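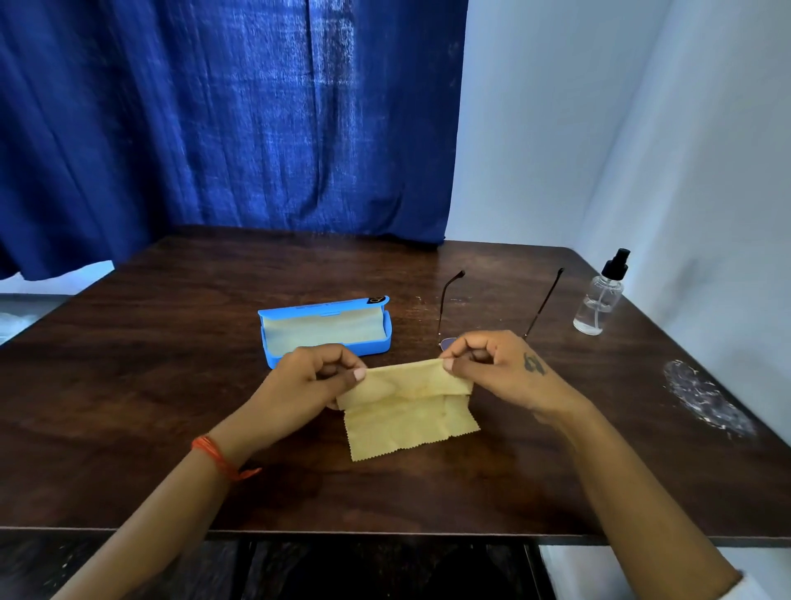

Getting the Symonenko house key early

Quick one, people keep asking in the comments. You can get into the Symonenko house in Gruvton well before the main quest sends you there. Done it on two saves now, works on both.

What you need
Lockpick skill 13 or better
200 gold
A free night, game time. Save first.

1. Travel to Plenaneck and sleep at the inn till 8pm. Don't take the ferryman's quest yet, it locks the road north.

2. Find Resitz. He's the fence, walks between the inn and the tannery after dark. If he's not there wait an hour and check behind the well. Sometimes he gets stuck on the steps – reload the area.

3. Get his disposition up to 80. Bribes are quickest. Compliments work too but he hates jokes, so leave those alone.

4. Ask about "Gruvton". New topic should pop up, "the spare key". Costs the full 200, no haggling. If the topic is'nt there your disposition is too low, bribe him again.

5. Walk to Gruvton, don't fast travel. Fast travel puts you by the gate at noon and the guard talks to you straight away, which starts the main quest.

6. Go round the back of the house. The key only fits the cellar door. Front door stays shut until later whatever you do.

7. Inside there's a second lock on the chest, that's what the lockpick skill is for. Ring, two scrolls and the diary. Leave the diary!! Taking it early breaks the maid's dialouge and she never gives you her quest.

8. Out the same way before 6am. The cook gets up then and she does report you.

If you get caught
Pay the fine. You lose the ring but keep the key, so you can go back the next night.

Playing on the old version? Resitz stands in the tannery all day and step 2 doesn't apply. Rest is the same as far as I know – not tested the scrolls.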